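Reusable Cups in the Student Canteen: Project Report
Kivmont College, Environment and Society module

1. Background

The canteen at Kivmont used paper cups for all hot drinks until October. The catering office told us that 2000 cups went out in a normal teaching week. Most ended up in general waste, as the paper is lined with plastic and the local recycling firm does not take it.

Our group wanted to find out why so few students brought their own mug, even though a discount had been on offer since the start of the year. We also wanted to see whether a lending scheme would suit people better than a discount.

2. How we did the work

We ran a short survey at the till and held two group talks in the Rinau building. The survey had six questions and took less than a minute to fill in. We asked what people drank, where they drank it, whether they owned a travel mug and what stopped them from using it.
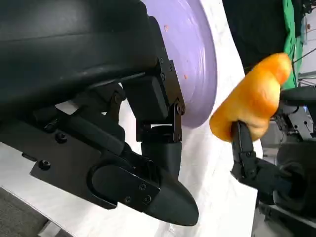 The first version of the survey had a question on price that many people misread. They thought we were asking what a coffee should cost, when we meant how large the discount would have to be. We reworded it after the first morning and left the early answers to that question out of the results.

For the lending trial we borrowed mugs from the Pascual hall kitchen. Students could take one at the till, leave a small deposit and bring it back to either of 2 return points. One was by the canteen door and the other was on the ground floor of the library.

3. What we found

The main reason for not bringing a mug was having to carry it afterwards. People did not want a used mug in a bag with a laptop and notes. Forgetting it at home came second. Price came well down the list, and several people did not know there was a discount at all - the sign was behind the till, where the queue could not see it. 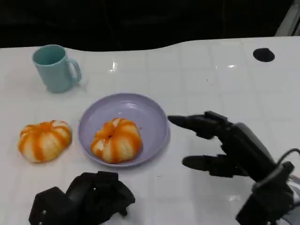

The lending trial ran from 8.30 in the morning until the canteen closed. Use was highest before the first lecture and dropped after lunch. The library return point filled up quickly, while the one by the canteen door was hardly used. We think this is down to the route most students take between buildings.

By the end of the trial 15 mugs had not come back. Some turned up later in seminar rooms. The kitchen staff said the extra washing up was manageable but that the mugs needed to stack, and the ones we had did not.

4. Problems with the study

We only spoke to people who were already buying a drink, so we missed those who bring a flask or go to the Rirkness café across the road. The trial also fell in a cold spell, when more hot drinks are sold than usual.

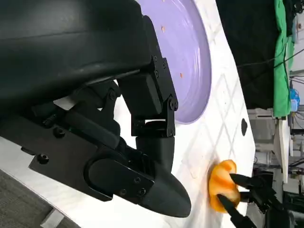
Page last changed: October, 15:06

5. Suggestions

The discount sign should be moved to the front of the queue. If the lending scheme is run again, the library return point needs a larger crate and should be emptied at midday as well as in the evening. A third point near the lecture theatres would probably help with the missing mugs.

We would keep the deposit as it is. Nearly everyone in the group talks thought it was fair, and a higher one would put off people who only have a card with them. The college would have to buy its own stackable mugs, and we did not have time to get prices for these.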